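Most advice on looking after dark jackets and other shiny synthetic stuff comes from people who sell something in a bottle. I have tried a fair bit of it over the years and would bin the lot, apart from what follows.

## Washing

Read the label, then go gentler. 30 degrees does for nearly everything. Half the usual liquid is plenty, and skip the softener, whatever it promises about "breathability". Do up the zips and turn the thing inside out. If it's padded, run a second rinse.

The vinegar trick I'm less sure about. My neighbour Kadri Rätsep swears by it for keeping black black. I did 2 washes with and 2 without and couldn't tell them apart, though the kitchen smelled like a chip shop.

## Creases

Do not iron nylon on the strength of something you read online. It goes glassy, and then it melts. Hang it in the bathroom while somebody has a shower, pull the seams straight by hand and leave it overnight. Old creases may never come out – I have one from a house move that I've stopped arguing with.

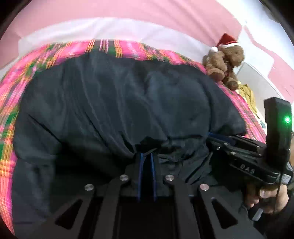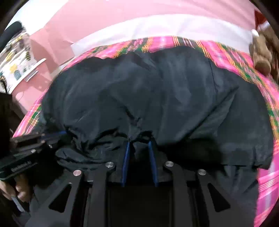
Dark fabric on a plaid cover, both times.

**Is it worth paying for a reproofing spray?**

Only if rain has stopped beading on the outside after a proper wash. Detergent left in the cloth makes a coat look worn out when it just wants rinsing.

## Storing

Vacuum bags save space, I'll grant that. They also flatten padding, and a coat squashed from spring until October can take days to puff up again. A wide hanger and an old pillowcase over the shoulders is cheaper. Don't bother with cedar balls for synthetics, as moths want wool.

## Lint

Sticky rollers work and cost a fortune in refills. A damp rubber glove, wiped one way only, gets more than half of it off. Tumble dryer sheets did nothing for me except make the jacket smell of somebody else's holiday.

Darius Sproģis wrote in to say a dry washing-up sponge beats the glove. I tried it on an old fleece and it bobbled, so test the hem first.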